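Kasitz household hints: getting your doors ready for a two-armed helper

These notes go with the Sellura door package, the add-on that lets a Kasitz two-armed household machine open, pass through and close interior doors. They cover what to check and adjust in the house before the package is switched on. The first half applies to any home with lever handles. The second half is our view of the package after a trial period, including what we would leave out.

Handles

Lever handles only. The package does not support round knobs, and the rubber knob covers sold for people with weak grip do not help, as the fingers slide with the cover. If you have knobs on two or three doors, change them for levers or leave those doors open.

Check each lever for play. Hold it level and move it up and down without turning the spindle. Anything you can feel as a knock should be taken out. On most fittings there is a small grub screw on the underside of the neck. Slacken it, push the lever fully home, then tighten it again with the lever level. If it still knocks, the spindle is worn and costs little to replace.

A lever that droops is a spring problem. Fit a sprung rose instead of packing the old one with card, which lasts a few weeks at best.

Polished levers are harder to hold than brushed or dark ones. Clean off any wax or furniture spray with washing-up liquid, rinse, and dry with a cloth. Do not use silicone spray anywhere on the handle. If the latch is stiff, put a little graphite on the latch bolt and work it in and out.

Hinges and edges

The door should stay where you leave it. Open it halfway and let go. If it swings, the top hinge is usually out of line with the bottom one. Tighten the screws first. If they turn without biting, take them out one at a time, glue a sliver of matchwood into the hole, let it set overnight and refit.

Doors that bind at the foot need planing, and new flooring is the common cause. Take off a little at a time and seal the bare edge the same day. Branislav Lukáč, who fits for us, marks the bind by sliding a sheet of carbon paper under the door with the carbon side up.

Arched and panelled doors are fine. The package works from the handle and the latch edge, and mouldings make no difference to it. 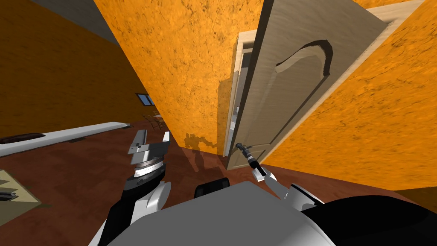

Set the approach distance before anything else. The factory value suits a wide hall and is too long for a landing. In the Sellura menu it is under Rooms, then Passage, then Approach. Shorten it one step at a time and run the door through a full open and close after each change. If the machine has to shuffle back while the door is coming towards it, add one step and stop there.

Keep the floor clear over the whole sweep of the door. Rugs should be taken up or taped down along all the edges. Draught excluders of the sausage type have to go. A brush strip screwed to the door does the same job and stays put.

Do not fit a self-closer to a door on the list. If one is already fitted to a fire door, leave it alone and take that door out of the package. Tell whoever does the set-up which doors these are.

What the package includes

You get the software licence, a set of replacement finger pads and one home visit for set-up. The visit covers up to 19 doors, far more than most houses have. Extra pads cost 5 pounds a pair. The package is 400 pounds, or 117 if bought with the Stornetti kitchen set.

Our view

Doors that pull towards the machine are the slower case, and the one to judge it by. With the levers tightened and the approach distance set, our test doors gave little trouble. With a loose lever the machine tried again several times and then gave up with a message, as it should. Tamara Holovko ran the same doors with the old Bondarchuk module and got through fewer of them, mainly where the lever was short.

Closing is weaker than opening. It pulls the door to and does not always check that the latch has caught. If you need a door properly shut, for a pet or for heating, adjust the strike plate so the latch drops in under light pressure. File the plate, not the latch.

The printed guide is poor. The section on sliding doors describes a feature that will not be supplied until June. Vsevolod Tkachuk has written a short set of corrections, which the shop will send on request.

Wipe the finger pads weekly with a damp cloth and no cleaner. Replace them when the surface goes shiny. Prices checked 31st March.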